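2023-02-03

I have been going to the Friday song circle in Drundstead since December, and a few people have asked me what we do there, so I'm writing it down.

The circle is run by Kyung-hwa Jin. She learned most of her songs from her grandmother, who came from a fishing village and sang while she mended nets. They are work songs, mainly, with a few lullabies and one long complaint about a mother-in-law that has 14 verses if you sing all of them. We usually stop at eight. The words are in a coastal dialect that I only half follow. Kyung-hwa hands out the lyrics in a big type with the standard spelling underneath, and we read them aloud before anyone sings a note.

I thought the reading would be dull. It's the part I look forward to now. There is a vowel in the second line of the rowing song that I had been getting wrong for weeks, and I only heard it when Byung-chul Hong and I had to read the line to each other across the table. He grew up closer to the coast than I did and he says it without thinking.

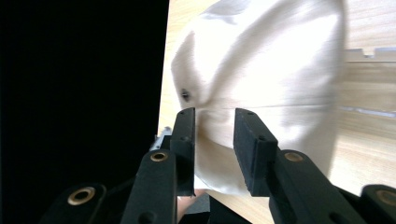 *White fabric, with a few soft folds in it.*

We have four songs that we can get through without stopping. The rowing song is one of them. It is a call and response, and the leader is supposed to change the calls to suit the day. Kyung-hwa does this easily. When Eun-seong Wi tried it last week he ran out of ideas after two calls and started listing things he had bought at the store, and we answered him as if it were the real text. It fit the meter fine.

The drum is harder for me. Trilok Nautiyal plays it most nights. He came to this from tabla and says he had to unlearn a good deal, mostly the wish to fill the gaps. The pattern under the rowing song is long, short, short, then nothing, and the nothing is where the oars come out of the water. I rush it. I have been practicing on my knees on the bus, which gets me looks.

I also went looking for recordings. The best one I've found is a record called Illulholm, put out by a small label named Trasilura. It was pressed in 700 copies, and mine is number 1507,
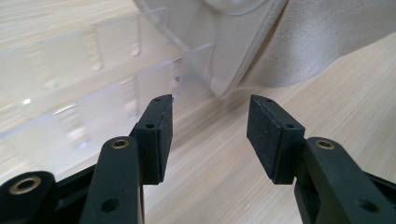 which makes no sense, so I wrote to the label. They told me the numbering carried on from an earlier release and that they had meant to fix it. I don't mind. The second side has a net-hauling song that is close to one of ours, but the tune goes up at the end of the line where ours goes down. Kyung-hwa listened to it twice and said her grandmother would have called that showing off.

The singing on the record is rougher than I expected. You can hear people breathe, and someone coughs during the lullaby. There are newer versions online with strings and a lot of echo, and I listened to a couple, but the words get lost in them. In the lullaby that's a real problem, because half the lines are names of relatives and you need to hear who is being sung to.

Eun-ji Maeng has started writing the tunes out in staff notation for the people who read it. I don't, so I use my phone recordings and a page of arrows. She says the arrows are wrong in two places. I'm going to bring them tonight and have her mark them up, and then we are supposed to start on the barley song, which I have read through but never heard.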